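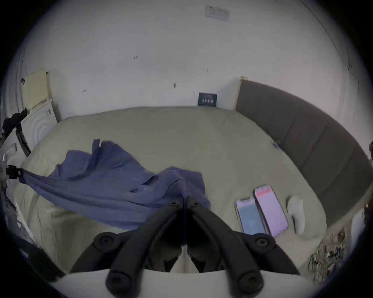 # Chapter 12: Running a Market Weekend

Few events are as much fun to plan as a big craft and vintage market! In one weekend you handle rent, crowds, parking, weather and food, and you see by Sunday night how well you did.

Our main case is the Buvar Summer Market, held each July in the old rail sheds at Winero. It has 200 booths and last year sold 1032 advance tickets. We'll follow it from the first vendor call to the final sweep of the floor.

## 12.1 Who Gets a Booth?

Start with the mix. A hall with 15 candle sellers and one furniture dealer will wear shoppers out fast (and the candle sellers won't thank you either). Buvar sorts its applications by type of goods before anyone looks at price.

**Key terms:** booth fee, jury, load-in, advance sale, gate

Before you read on, sketch a floor plan for a market you'd love to visit. You'll need it in Section 12.3, where we set the aisle widths.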